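Part 2: Setting up your desk

Okay, the Onik monitor arms are out (we gave up on those in March), so everybody's on plain stands now, and this section got shorter!

1. Clear the middle of the desk first. Tissues, jars, bottles, all of it can go off to one side for now.

2. Set the monitor on its stand and push it back until you can still reach behind it. I leave a hand's width, but Chih-ming Kao likes more and he's taller than me, so suit yourself.

3. Run the power cable before the video cable. Do it the other way and you'll be threading a fat plug through a nest of wires (ask me how I know).

Caution: don't let a cable hang where your knees go. One good kick and the screen goes with it.

4. Put the keyboard down last, at whatever angle feels good. Mine's never straight.

Desks with the black monitors on the white tops:

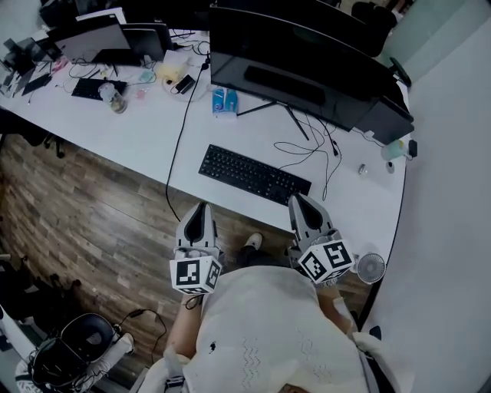
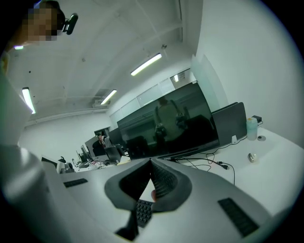

5. Gather up the spare cable and tie it loosely. The Gramley ties in the supply drawer are fine, and there are 100 in a bag, so please don't be stingy!

Note: if the screen stays dark after all that, check the power adapter is pushed all the way in before you come find me. If it's still dark, write the desk number on a sticky note and leave it on the stand. I go through them on Sunday.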